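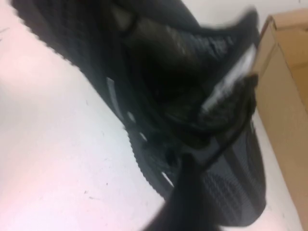 Storing shoes: keep the boxes or toss them?
Closets & Storage > Shoes and Boots

moka_mornings
Okay, I need outside opinions because my sister and I have been going in circles on this. I'm finally doing the hall closet and I've got shoes all over the table and a stack of plain brown boxes I saved from work. My plan was one pair per box, label on the short end, stack them up and be done! My sister thinks boxes are where shoes go to be forgotten and wants me to buy an open rack. The black sneakers are what started it. I wear them maybe twice a month, they're comfy, and I hate seeing them by the door the rest of the time. Box or rack?

TsunghanM
Rack. I boxed everything when we moved and then wore the same pair for a whole winter because I couldn't be bothered to dig. If you have to lift two boxes to get to the third you won't do it.

hmchien
Box, but leave the lid off or the flaps open. I do it with gym shoes and they don't get that closed-up smell. Also brush the soles first!! All those little teeth along the edge hold grit like you wouldn't believe, and it ends up in the bottom of the box and then in the next pair you put in there. Old toothbrush, dry, over the trash can.

moka_mornings
Oh good call on the toothbrush. I was going to run them under the tap.

hmchien
You can, just give them a full night before they go in anything. I stuff mine with newspaper.

soomro_street
Going to disagree with the newspaper on anything with a light lining, I got gray smudges on a pair of tan ones. Plain packing paper is fine and you can get a huge roll, mine was 200 feet and I'm still on it years later. For black shoes it probably doesn't matter much.

TsunghanM
Nobody's answered how she finds anything though. Labels? I've seen people's labels. "Black shoes." Great, which black shoes.

moka_mornings
Ha, I have three pairs of black shoes so that's fair. I was going to write "black sneakers, comfy" and "black sneakers, rain" and hope for the best.

ihsuan_c
I tape a little photo on the end of each box. Side view, so you get the shape and any stripes or bits of trim. From the top every dark shoe looks the same, it's just a black hole with laces. Took me one evening in April and my husband has stopped asking where his dress shoes are.

TsunghanM
That's a lot of work for sneakers.

ihsuan_c
It's up to 6 boxes at our place, I think I'll live - and it's less work than putting a rack together with that tiny wrench.

soomro_street
Has anyone tried the Molomley drop-front ones? The front flips down so you don't have to unstack. I have 2 and like them, but they're snug for anything chunky. My husband's sneakers have to go in at a slant.

moka_mornings
Hmm, slant would bug me. I think I'm going with brown boxes on their sides, open end facing out, so it's sort of a rack made of boxes? Everybody gets to be a little bit right. Photos for the black ones only. Toothbrush is already out.

hmchien
Put the heaviest pair at the bottom or it'll lean. Mine leaned.

TsunghanM
Still say rack.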